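Clasura Split Rings and Ring Holders

Home > Key Hardware > Rings and Holders

The Clasura range supplies split rings for key cabinets, front desks and maintenance offices. Rings are silver in finish and are delivered on a holder, on a bar or in bulk, according to the quantity ordered.

Circular holder
The holder is a flat black band formed into a loop. Rings are threaded along the band and may be removed singly as keys are issued. Item 228 is supplied with 45 rings.
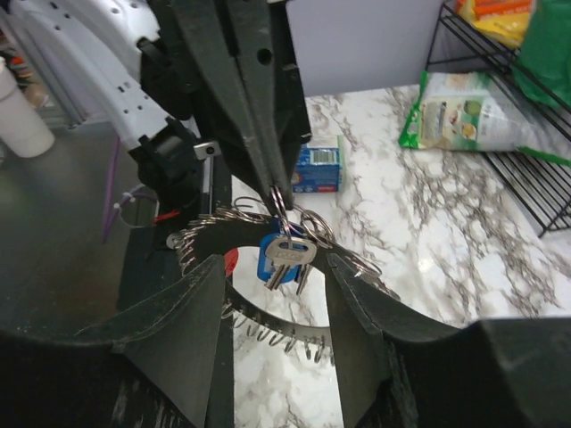
Circular holder with split rings, shown with two keys, one fitted with a blue plastic cover.

Keys and key covers are not included. Covers are listed separately under Lanberg Key Identification and are offered in blue, red and green.

Rings on a bar
Customers who refill their own holders may order rings strung in a row on a bar. The rings should be moved to the holder in small groups. Item 22 is intended for offices that issue keys daily. 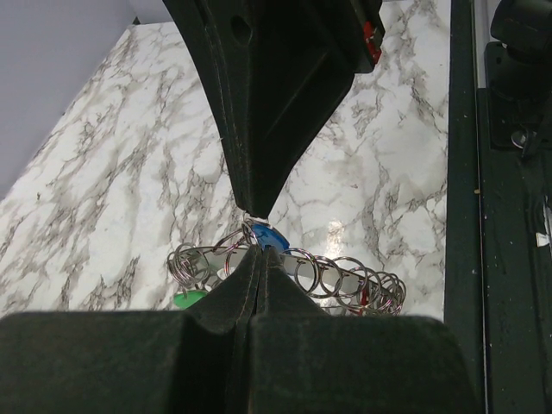 Split rings strung along a pale translucent bar.

Bulk rings
Bulk rings are packed without a holder or bar and will interlock in transit. Lay the rings on a smooth, hard surface and separate them by hand before use. Do not pull interlocked rings apart with pliers, as the coil may open and lose its grip.
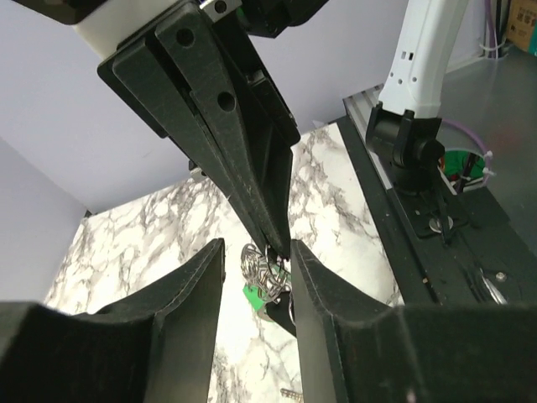
Overlapping rings and wire loops on a marble-patterned surface.

Bulk cartons contain 3,000 rings. Orders are filled from the Lombridge warehouse, which is closed for inventory during the last week of December. Unopened cartons may be returned to Popescu Office Hardware with the original packing slip.

Page revised May 20, 2020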